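FOR IMMEDIATE RELEASE
9/2/21

Donbridge Home Services Asks Households to Account for Their Counters
New Odik plan gives the kitchen counter a landlord, a lease and a moving-out date

MOSOTI: Donbridge Home Services, the kitchen-organizing firm that spent last year telling people their spice drawers were fine, has turned its attention to something less fine. The Odik Counter Plan opens for bookings today. It covers one kitchen, one visit and every object that has been "just sitting there for now" since the previous government.

The plan grew out of a survey of 46 client households carried out in June. Each was asked to name everything on the kitchen counter from memory while standing in another room. Most managed the toaster. Very few managed the thing beside the toaster, and several became defensive about it.

"People will tell you they don't have enough counter," said Kanini Temba, who designed the plan. "They have plenty of counter. They've let it out to tenants who don't pay."

The demonstration kitchen used in the Odik handbook was chosen for its normality. It has a handsome expanse of white marble with grey veining, which any catalogue would be pleased to show bare. It also has breakfast, crockery, appliances and a supply of plush fruit.
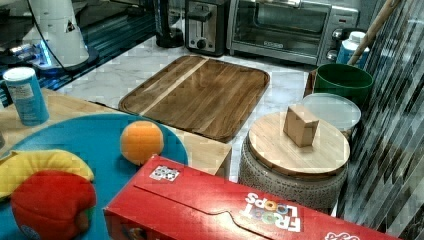

Toy banana, toy apple and a box of Froot Loops taking a lie-down. The cutting board waits its turn.

Plush fruit is more common than the industry likes to admit. Of the households surveyed, 36 kept at least one toy in the kitchen, and in most of those the toy had a better spot than the kettle. The Odik handbook takes no position on whether a plush apple is food. It does recommend that toys stay on a mat or tray of their own, ideally one in a colour nobody could confuse with dinner. A big round teal mat does the job nicely.

Cereal boxes get a section to themselves. A box standing up is groceries. A box on its side is furniture, and within a few days people will be setting their mail on it. Donbridge asks clients to decide which of the two they own.

How the plan works

A Donbridge organizer arrives with a pad of paper labels and a pencil. The client picks up each item on the counter in turn and says when it was last used. Items used daily get a permanent spot. Items used weekly go to a shelf or cupboard within arm's reach. Items used "at Christmas, and that time your aunt came" are moved somewhere that requires a chair.

Nothing is thrown out during the visit. Early trials permitted it, and one client's husband has still not forgiven the loss of an egg slicer.

The second rule of the plan concerns tops. Any appliance with a flat top will, in time, acquire a cloth, and any cloth will acquire something on top of the cloth. Donbridge's advice is to hang towels on a hook and to leave the roof of a toaster oven clear, particularly when it's on. The same goes for openings. A slot is an invitation, and the handbook is firm that a toaster should hold bread.

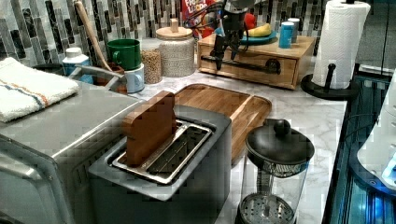 Striped towel on the toaster oven, wooden block in the toaster. The handbook has a view on each.

"I have found batteries in a teapot and a birthday card in a rice cooker," said senior organizer Nassoro Odera. "I don't ask. I write it on the label and we carry on."

Odera is more forgiving about boxes with drawers, which he considers the most honest storage on any counter, so long as somebody in the house can say what's in the drawer. A plate of fruit on top is allowed. A plate of fruit, a cup and a canister on top is also allowed, but it goes in the notes.

Clients receive the handbook, which runs to 42 pages, including four on lids. The lid pages were written by Rosaire Tremblay, who joined the firm from hotel catering and believes that a lid kept apart from its container should be treated as a missing person. Trial readers called the section "long" and "a bit personal." It has been kept in full.

The back row

The handbook's strongest recommendation is also its dullest. Put the tall things against the backsplash, in a line, and keep the middle of the counter for work. The row can be mixed. Canisters, a bottle, a utensil holder, a green bowl and a couple of glass jars will get along perfectly well and needn't match, whatever the magazines say. In front of them goes a single wooden tray with a raised rim. It is meant to be empty. Clients find this the hardest part of the whole plan and frequently ask what the tray is for.

The tray is for nothing. It marks out a piece of counter the size of a supper plate or two, and keeps it from being settled. Should somebody need to chop an onion, the tray moves and there the space is. Temba reports that trial households used the spot a good deal once they'd stopped apologizing to it.

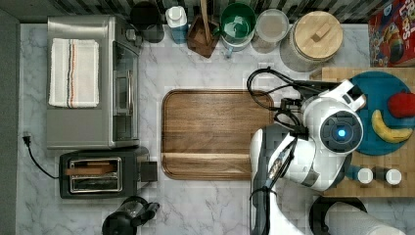

Felista Chege

Bookings for the Odik Counter Plan are open across Mosoti and the Brerko district. A visit costs $40 for the first hour and the same for each hour after that. Most kitchens take two. Kitchens with an island are asked to mention the island when booking, as organizers like to prepare themselves.

The fee includes the handbook, the labels and one follow-up telephone call, during which the client will be asked what is on the tray. There is no penalty for a wrong answer. Trays, hooks and jars are not included and Donbridge does not sell them, having noticed that most people looking to clear a counter already have a jar.

A shorter version of the plan for rental apartments is in preparation under Subira Wanyama, who has been working in a galley kitchen with a counter narrower than her own cutting board. Details will follow when she has somewhere to write them down.

About Donbridge Home Services

Donbridge organizes kitchens, pantries and, by special arrangement, the cupboard over the fridge. The firm does not do garages. It has been asked.

Media inquiries: Felista Chege, Communications, Donbridge Home Services, Mosoti office. Review copies of the handbook are available on request, and reviewers are welcome to keep them anywhere but the counter.

-30-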